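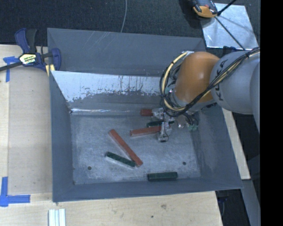
Petition signatures: do duplicates count towards the debate threshold?

Asked by Siwan Lougher, 4 January 2012

Our group has been collecting signatures to get the bus subsidy debated at full council in Skinham. The petition scheme says 2000 signatures from people who "live, work or study" in the district. We have a paper version and an online one on Velus, and the two together come to just over the figure. The trouble is that a fair number of people have signed both. Does the council strike out both entries or keep one? And can we top up after handing in, or does the total freeze on the day? The scheme document is silent on both points.

2 answers

Finlay Dalgleish
Keep one, strike the other. That is how most schemes are run in practice, but it is a matter for the officer who validates the petition, so ask for the rule in writing before you submit. Points to check:
The wording at the head of the paper sheets must match the online wording. If the two differ in substance they may be treated as separate petitions and not added together.
Each entry normally needs a name and a full address or postcode. For people who qualify through work or study, it should be the address of the workplace or college.
On topping up, look in the council's constitution as well as the scheme. Ours in the next district allows 12 days to make good a shortfall - it is in an appendix, under procedure rules, and the scheme does not mention it.
I would not hand in with a thin margin. We lost roughly 7 per cent to missing postcodes alone in August.

Tyyne Heiskanen
doesn't matter much, they debate it for 15 minutes and then note it. Get a ward councillor to put down a motion instead, no signatures needed. You will need a seconder and the notice period is in standing orders.

Comment from Siwan Lougher
Thanks both. The paper heading has an extra sentence about evening services, so I will ask about that first.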